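How to put together a summer fruit plate that people want to eat from

Posted Sun 4 August by Oona Leinonen
Filed under: Table and kitchen

My aunt kept a fruit bowl on the sideboard all year round, and I don't believe I ever saw anyone take anything out of it. It was one of those deep glass ones, piled high, with the nice things buried at the bottom and a few tired apples on top. If you wanted a plum you had to dig, and if you dug, three oranges rolled off under the radiator and everybody turned to look at you. So we left it alone, and every second week she threw the lot away and filled it up again.

I have been putting fruit on a flat plate ever since I had a kitchen of my own, and it gets eaten, usually before I've sat down. A few of you asked about it after the July post on cold soups (thank you for all the kind messages, by the way, I did read every one), so I've written the whole thing out properly. It takes perhaps a quarter of an hour and you can do it with whatever the shop had that morning.

What you need

A large, flat or nearly flat plate, oval if you have one
A tablecloth you don't mind getting a drip on
A clean tea towel, and a second one to swap to
More fruit than will fit on the plate
A small knife and a bowl for stones and peel, for later

A word about the plate. Mine is a plain white oval from the Leris range that my friend Vilja Hirvonen found at a flea market and carried home on the tram wrapped in her cardigan. Any shape will do the job, but an oval gives you two ends and a middle, and it's much easier to decide where things go when there are ends. Patterned plates are lovely for cake and a bit of a muddle under fruit. If yours has a deep well, fold a paper napkin flat in the bottom so that the smaller pieces don't vanish below the rim.

Step 1. Shop for colours first and kinds second

I know this is the wrong way round for a cook. When I go to the market for a plate of fruit, though, I start by looking for one very dark thing, one properly red thing, one orange, one yellow and one pale. Plums are my usual dark. For orange you can't beat tangerines, especially if you can find ones with the little green bit still on top. The pale one is the one people forget, and it does more than you would think, so look for a peach, a pale apple or a pear with some cream in its skin.

Then buy different sizes. If everything is as big as an apple the plate will look like a greengrocer's crate. A few small yellow fruits among the large ones make it friendlier straight away.

Don't turn your nose up at the brown, mottled, patterned sort either. There is nearly always something rough-skinned on the stall that gets passed over, and next to a shiny red fruit it looks wonderful.

Step 2. Wash, and then dry far more than you think

Wash everything in cool water, the oranges and tangerines too. You'll be peeling them with the same fingers you eat with. Lay the fruit out on the tea towel and roll each piece in your hands until it's dry all over, paying attention to the dip at the stem, where water likes to sit. When the first towel is damp, change to the second one. Wet fruit slides about on the plate, leaves rings on the cloth and goes soft where it touches its neighbour.

Plums have that cloudy bloom on them and you'll rub some of it off. If you want to keep it, pat and don't roll. I usually can't be bothered.

Step 3. Choose the cloth before you arrange anything

Changing the tablecloth afterwards, with the fruit already out, is a misery and I've done it more than once. Pick something light. Pale blue is my favourite under fruit, because orange and red both look their best against it, and a few woven stripes are fine as long as they're soft in colour. Smooth it down with your forearm and check for crumbs.

Step 4. Put the big ones down first, apart from each other

Take two or three of your larger fruits and set them on the plate with gaps between. Put the pale one somewhere near the middle. Turn each piece until it sits still by itself; nearly every fruit has one side it likes to rest on, and if you let it find that side you won't need to prop anything up.

Step 5. Fill in, and stop early

Add the smaller pieces where the gaps are. Try to keep two of the same colour from touching. Keep the brightest thing, for me nearly always a tangerine, right at the front with its green end showing, where the first hand will go.

Now stop. This is the hardest part and I still get it wrong when there are guests coming. Six pieces are enough for a plate of the usual serving size. You should be able to lift any one of them without moving another, and if you can't, take one off again.

Step 6. Let the rest live on the cloth

You will have fruit left over, and you may be tempted to heap it on after all. Please don't! Put it straight on the tablecloth in front of the plate, quite close together but in no sort of line. Large orange in the middle, plums towards the back, little yellow ones at the front where children can get at them. I set a piece or two off on their own so it doesn't look as if I've ruled it out with a pencil.

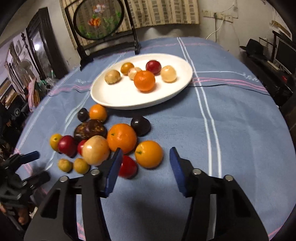

Six on the white oval plate and the rest loose on the blue striped cloth, with the plums at the back.

Vilja thinks the loose fruit is untidy and always tries to gather it up when she believes I'm out of the room. Her own way is to use a second, smaller plate, and I'll admit it's the better choice on a wobbly garden table or if you have a dog of a certain height.

Step 7. Look at it from a chair

Sit down in each place, if there aren't too many, and see what you get from there. From standing height you see all the tops, but your guests will mostly be looking across it. If one seat has a view of nothing but the back of an orange, give the plate a quarter turn. Move anything tall out of the way, vases especially.

Keeping it going

Set the plate out of direct sun. An hour or two at room temperature brings out the flavour in plums and peaches, and after that they're happier somewhere cooler. I put the soft ones away in the evening and leave the citrus where it is. In the morning I swap the order about a little and bring in whatever has ripened overnight on the windowsill.

Check the undersides once a day. A soft patch always starts where you can't see it. Anything that has gone too far for eating whole goes into a pan with a spoonful of sugar and a splash of water, and in ten minutes you have something very good to put on porridge.

If you're short of colours

In winter I make do with oranges, tangerines, red apples and one pear, and it's still cheerful. Two colours can work if the sizes are different enough. A plate of only yellow fruit, on the other hand, I have tried, and it looked like a waiting room.

Next time I'll write about stone fruit that refuses to ripen, as I have a bag of very stubborn peaches in the hall and have been trying things out on them all week.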